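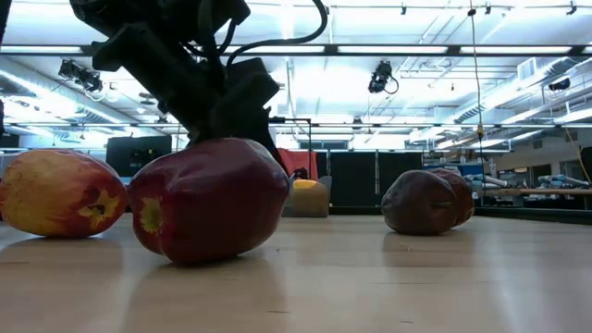

A finger down on the red apple, with the darker pair further back.

I have been building a two-armed sorting table at the Plercombe workshop since June, mostly in the evenings. The arms needed something to pick up, so I went to the greengrocer and bought apples and peppers. They are cheap, they don't shatter, and every one is a slightly different shape.

The apples taught me the first lesson. My early grip setting was 630 on the controller's scale, which suited the wooden blocks I had been testing with. On fruit it left a dent. I brought it down in steps of 5 and settled on 458. That holds an apple lying on its side and doesn't mark a pepper, as long as the fingers meet it near the middle.

The table is a butcher-block top with black aluminium extrusion bolted round it. I had planned to fix the arms straight to the wood, but it flexed when both moved at once, so one went on each side with its own bracket. The brackets are from Holmgren. They came with the wrong bolts and I lost an evening to that.
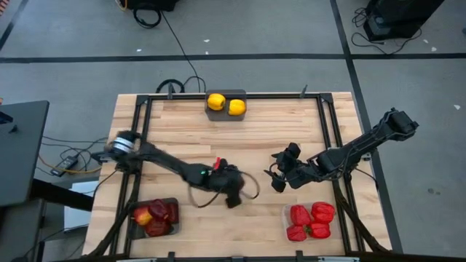 Both arms over the table, yellow peppers at the back, red ones in the front trays.

The trays have given me more trouble than the arms. The clear one is hard for the software to find, and for a while it kept putting the edge too far to the right. I could swap it for another grey one, but I'd like to get it working as it is. I've put a small offset in the config for now.

Cables are the other job outstanding. The one at the left wrist still hangs in a loop, and if the arm folds back too far it can catch on the rail. I have ordered some clips from Vokier.

I also spent a while on the wrist view, looking out between the fingers at peppers on the wood. The fingers take up a lot of the picture at that height. I now mask them out before the software looks for anything, and false finds have dropped a good deal.
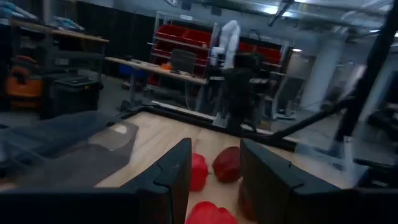 Getting the arms to share the middle

Each arm works well enough alone. The middle of the table is where they get in each other's way. I've set a gap of 40 mm between the grippers, and whichever arm has something in its fingers gets priority. The other one waits with its gripper open. It is slow, but I can leave it slow until the rest is sorted. 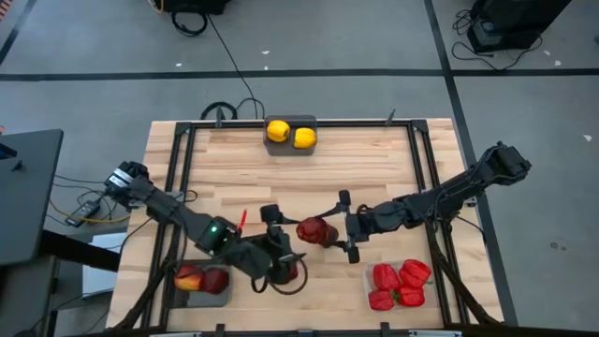
Still to do

Fit the cable clips on both arms.
Redo the tray offset properly.
Try the Hinoldale finger pads, which are softer than mine.
Buy more apples.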